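Felen Thermal Paste 2979

Felen 2979 is a gray paste for processors in desktop computers. One tube is enough for five applications, and a small plastic spreader is included in the box.
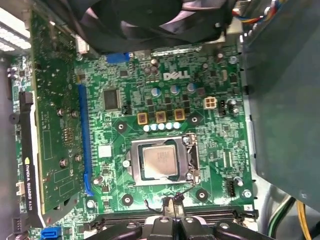 Clean the old paste with alcohol before you apply the new one - a dry cloth alone will leave residue. Put a small drop in the middle and close the cooler evenly. Keep the tube closed, at room temperature. Orders placed before 2 pm are sent the same day.

Related products
Felen Thermal Paste 3920
Clindik Cleaning Wipes
Marciniak Case Fan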